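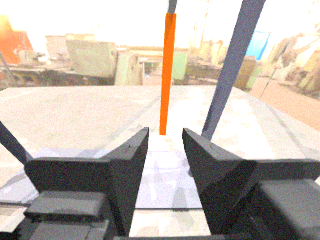 4. Setting up the wrist view in Dovley

Before you let the Kulurus planner loose on thin upright parts, it is well worth spending a little time on the simulated wrist view, as most grasping troubles later on can be traced back to this stage.

1. Open your project in Dovley and choose Views, then Wrist. Give it a moment to load (the first time can be slow, so do put the kettle on).

2. Set Random Seed to 108. You can change it later, but the rest of this chapter assumes that number and your rods will stand in different places if you pick another.

3. Switch Backdrop to Varied. The planner never uses the backdrop, but the perception module does see it, and we would much like it to learn to ignore streets and buildings early on!

4. Click the rod you want as the target. Its name appears in the side panel, and any other rods are marked as obstacles.

5. Press Plan Approach. Dovley tries up to 2,000 paths and keeps the best 2 for you to compare.

Note: If the panel reports error 694, the target lies outside the arm's reach. Move the base a little closer and press Plan Approach again.

Caution: Leaning rods are treated as fixed unless you tick Loose Objects. Please tick it before sending a plan to a real arm, and keep the speed slider at its lowest setting for the first run.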